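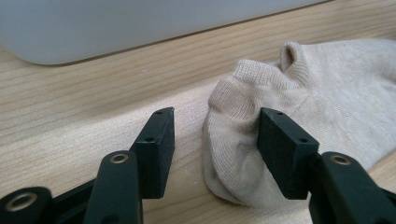 Ticket 347: pale streaks and a tacky patch on the folding table
Opened: 30 November 2021
Product: Farkano table, light wood top, treated with Lellum oil
Status: Solved!

First off, I love this table. I've had it since August and it has made sorting the washing a joy, so I really want to get this right.

Problem: one end of the top feels slightly tacky and light-coloured socks pick up fluff from it. The other end is lovely and smooth.

Tried so far:
- Wiped down with warm water and a drop of Chambi soap. Better for a day, then tacky again.
- Dry cotton cloth, rubbed along the grain for 7 minutes. Big improvement!
- Left the window open overnight. No change that I could feel.
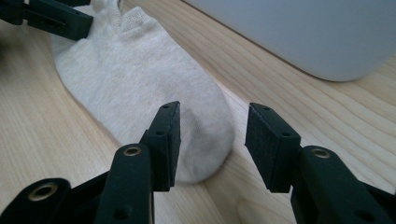 I've been using an off-white ankle sock as my tester, laid flat with the toe pointing towards me, then lifted and checked for bits. The knit is a bit fuzzy, so it grabs everything (brilliant for this job). The seam between the boards gets a going-over too.

Reply from Flaltar support: Great testing! It sounds like too much oil at that end. Please buff again with a clean cloth, wait 25 hours and repeat. No more soap for now.

Update: did exactly that, twice, and wow, what a difference! Some 30 socks paired on it this morning and no fluff on any of them. One question before you close this: do I still need to re-oil in spring, or can it wait?

Reply from Flaltar support: It can wait until the top starts to look dry. Closing the ticket now.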